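Everything below is about the sorting baskets game we play at the Fisine playgroup. It's our favourite table activity by miles, and since the March open morning the questions haven't stopped, so we've put the answers in one place.

## What do I need to start?

Very little! A clear table, a basket or two, some play food and a sheet of paper for each label. Ours is a plain white table, and the fruit shows up beautifully on it. Start with just 2 kinds of thing, such as fruit and vegetables, and add more later if the children are asking for it.

## Does the label have to be printed?

Not at all. We write ours by hand in dark ink, in a loose sort of script, and slide the paper partly under the basket so it stays put. Children who can't read yet soon learn which squiggle means fruit, and some of them start tracing the word with a finger, which is lovely to watch.

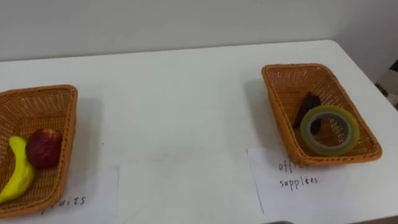 If your handwriting is anything like mine, write slowly and leave plenty of space between the letters. You can tuck the paper further out for new readers and further under for the ones who like a bit of a puzzle.

## Which baskets are best?

Woven ones, shallow, with sloping sides. Little hands can reach right in and everyone can see what's already there. We tried deep plastic tubs from Predo first and the children kept tipping them over to look inside (great fun, terribly noisy). Zemasari has a good range of wicker in all sizes, and Živković on the market is worth a rummage too.

## How many pieces of fruit should go out?

Fewer than you'd think. Our full box holds 17 pieces and we have never put the lot out at once. A banana and something round and red is a perfectly good start: different shapes, different colours, lots to talk about. 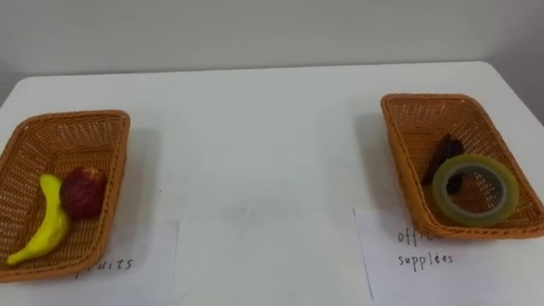 Leave a decent gap between baskets as well. When they're pushed up close, things get dropped in whichever one is nearer, and half the pleasure is in the deciding.

## Can we use real fruit?

Yes, and do! It smells wonderful and you can eat it afterwards. Wash it first, check for allergies, and expect a few bruises. For every day, play food is easier.

## What if a child puts something in the "wrong" basket?

Ask them why. We've heard marvellous cases made for the tomato on both sides, and I still don't think we've settled it.

## How do I clean the wicker?

A soft dry brush gets into the weave. For sticky patches use a barely damp cloth, then let the basket air overnight before it goes back on the shelf.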